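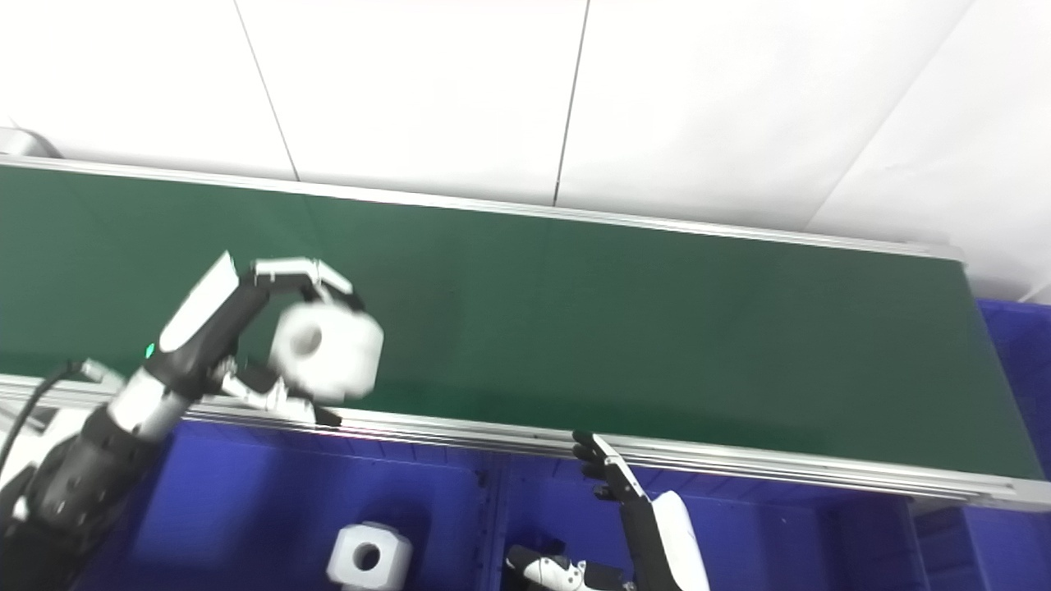 Ticket: green belt drifting, line 4, Lunham
Status: open
Priority: med

Wed 10:40 - belt walking toward the wall side again. Not bad yet, edge just kissing the rail. Slowed to 70 percent, still walks.

11:05 - checked tail roller, wiped it down. Gunk on one end. Tension bolts uneven, gave near side a half turn. Let it run 10 min. Better but not gone

11:30 - another quarter turn. Holding center for now. Rail bolts snugged up too, two were lose.

To do: order scraper from Flinarov, ask if they stock teh narrow one. Recheck after lunch. Dont touch the tension on the far side pls

2:15 - drifted again, maybe 5 mm. Leaving open.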